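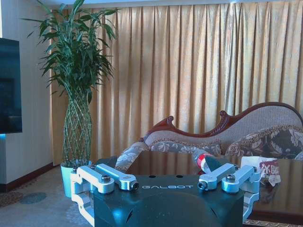 Framing the Baird prints: a few words before you order

Hello again from all of us at Grumitz, and thank you for the lovely pile of messages after the April newsletter. So many of you wrote in about the Baird harbour prints that we thought we'd better give them a proper item of their own, instead of squeezing them in at the bottom next to the postage rates.

The question we get most is whether to buy the print framed or flat, and I'm afraid my answer tends to wander a bit. If you have a framer you already like and trust, by all means take it flat! It comes to you rolled in tissue inside a stiff tube, and it will want a day or two under some heavy books before anyone tries to mount it. (Old atlases are perfect. Cookbooks are fine too, so long as they're clean.) If you don't have a framer, ours are made up at the Arkholm workshop, and the colours on offer are natural oak, a soft charcoal and the off-white that so many of you chose for the Cerketcombe series last year.

A word on mats, as this is where people get stuck. The harbour prints have a lot of grey in them - warm grey in the sky, a much cooler one down in the water - and a bright white mat can make the whole thing look a little grubby. We favour a cream or a very pale stone. My own hangs in the hallway with a stone mat and the oak frame, and I still stop to look at it on my way to the kettle.

Please think about where it will hang, too. These are pigment inks on cotton paper and they hold up well, but no print enjoys a wall that takes the full afternoon sun. If that's the only spot you've got, ask us for the UV glazing when you order. It adds 30 dollars to the smaller size and a bit more to the large, and we'll happily quote you for anything unusual.

The edition is 655 in total across both sizes, each one numbered in pencil in the lower margin, and once they're gone we won't be printing more. Newsletter readers can take 10 per cent off either size, framed or flat, until the end of the month. Just write HARBOUR in the notes box when you check out and we'll adjust the total before your card is charged. Framed orders are taking a little longer than usual at the moment, so do allow 2 extra weeks if yours is meant as a gift.

And for those who asked after the matching greeting cards, yes, they're coming! We've seen the first proofs and the blues need another go, but we hope to have them in the shop by the time the next newsletter lands in your inbox. If you'd like us to put a set aside for you, reply to this email and tell us how many.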